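Esis - Foro - Percepción y control
Tema: La segmentación pierde la tapa del recipiente

Keabetswe Hlongwane
1 de abril de 2023
Estoy pasando los episodios por el segmentador y el recipiente transparente me sale en dos trozos: la tapa rosa rojiza por un lado y el contenido rojo por otro. La caja abierta de al lado la saca entera.
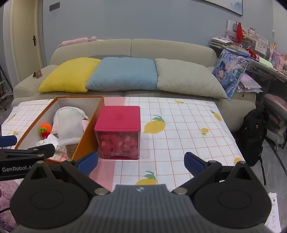 Re: La segmentación pierde la tapa del recipiente

Yolandi Baloyi
Normal, las paredes transparentes no le dan borde. Yo uniría las máscaras por profundidad.

Keabetswe Hlongwane
Probado. De 833 fotogramas arregla 40. Con desenfoque empeora: en este solo aguanta el rojo rosado, y la parte baja se mezcla con el mantel.
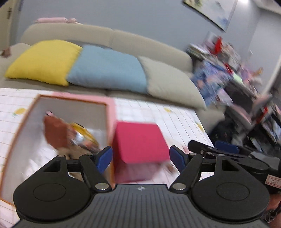
Sze-wing Tsai
No estoy de acuerdo con lo de la profundidad. Filtra antes por velocidad angular de la pinza y propaga la máscara desde el último fotograma nítido. En Bitgate lo hago con una ventana de 24.

Yolandi Baloyi
Con 24 arrastras la máscara vieja si el objeto se mueve.

Sze-wing Tsai
Pues bájala. El filtro lo dejaría igual.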